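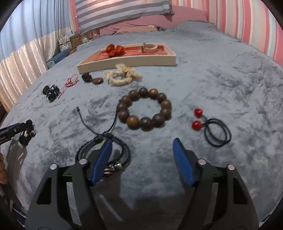 *Fadham, 5 Oct 2023*

# Zutisent small-accessories set

We're really happy with this one! Zutisent is a set of 264 tidying episodes recorded with hand-held grippers in people's homes: bracelets, hair ties, scrunchies and clips picked up off soft bedding and put in a tray. Stretchy, tangly little things are a great test for a policy, and plush fabric makes them harder still.

## What we found

Fela (our baseline policy) trained on hard objects only got 3 of 70 test picks on thread and elastic. With this set added, same network, same 70 picks, it got 41. Ciarán reran the whole thing because he didn't believe it either. Bead bracelets improved the most. Thin string is still a mess, and we'd love ideas.

## Using it

- `episodes/` has the wrist video and jaw width, one folder per episode
- `splits/test.txt` keeps whole homes out of training, so please don't reshuffle it
- jaw width is in millimeters, measured pad to pad

## Known problems

Dark items in the shadow between the jaws are easy to mislabel. Bernadette Tully is going through those labels now and hopes to have v2 up in December.

Questions and bug reports: open an issue and tag Ciarán Nic Aodha.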